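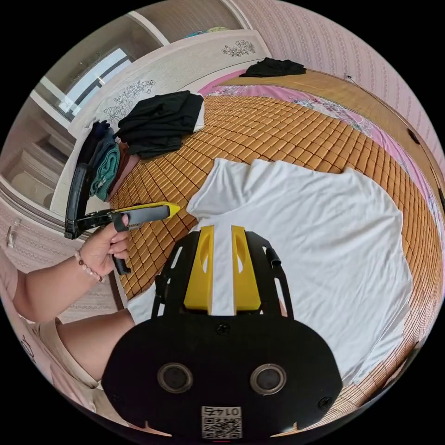

The Vanags summer bed mat is a woven bamboo cover supplied by Camley for use over an ordinary fitted or flat sheet. Small rectangular tiles are set in a grid, and the mat lies over the bedding as shown with the pink floral sheet. The surface is firm enough for laying out a T-shirt before folding. Item number 1322.

Search products Enter keyword Go

Wipe with a damp cloth and dry flat. Do not machine wash. Orders are dispatched within 5 working days. Returns are accepted in unused condition.
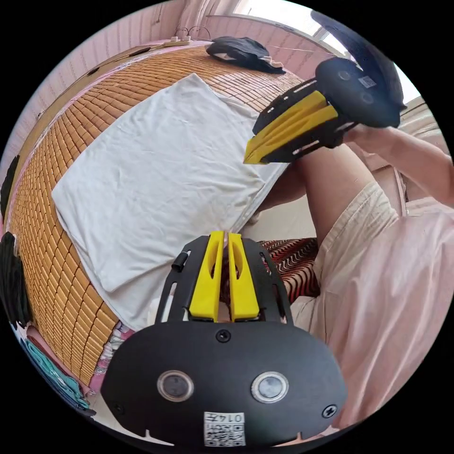 Vanags bamboo mat with white pillow or cushion.

Product inquiries may be addressed to Rasmus Jõgi, Camley Bedding.

This site uses cookies. Accept Settings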